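Review: the Bratis two-arm bench at the Skillonico open day
March 26, 2022

I went to the Skillonico open day mostly to see the Bratis two-arm bench, which I had only read about. We run a small packing shop and have been putting off a decision on something like it for months. I got most of an afternoon with it and these are my notes.

What it is

Two arms share one table. Each arm sits on its own gray plate and has a light ring at the base, which was green on both. The grippers are the plain two-finger parallel kind. Skillonico has sold Bratis gear since 2017 and gives a one-day course with each bench.

Grip

The demonstration was dish handling: cups and a wire rack. I cared about the cups, as light plastic with smooth sides is most of what we pack. The gripper takes a cup close to the base, one finger on each side, and the view from the wrist camera lets the operator check that the hold is even. I liked that view more than the main screen.
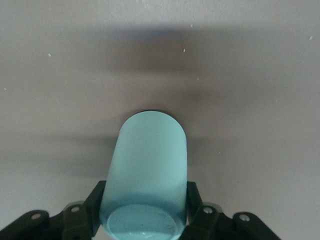
Reach and layout

The bases are both toward the back of the table, which leaves the front open for loading. The rack was near the middle, and it's a fair test. The rods are thin and there are small pegs down one side, so the fingers have to come in from above and stay clear of everything. The arm is slim enough at the wrist to do it. I would still want more room on the side where the second arm hangs -- our trays are wider than that rack.

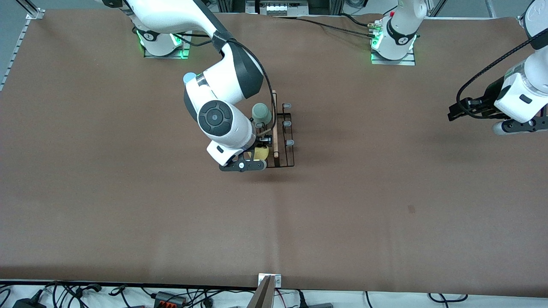 One arm down at the rack, the other held off to the side.

What I didn't like

Cables. They lie on the table between the two bases and there are a lot more on the floor in front, power strip included. The Nasrallah bench I tried last November had a covered tray for all of it. Bratis lists one as an extra, and I think it should come with the bench.

The manual is thin. It runs to 48 pages and only 6 of them deal with the grippers. The staff answered what I asked, but I'd like it in writing.

Compared with the Ciner

The Ciner single arm is cheaper and takes up less floor. If you only move one thing at a time, buy that. The Bratis makes sense when one arm has to hold while the other places.

Verdict

Good grip, useful wrist view, untidy wiring. I've asked for a quote with the cable tray added. The bench weighs roughly 158 pounds without the table, so check how you'll get it through the door.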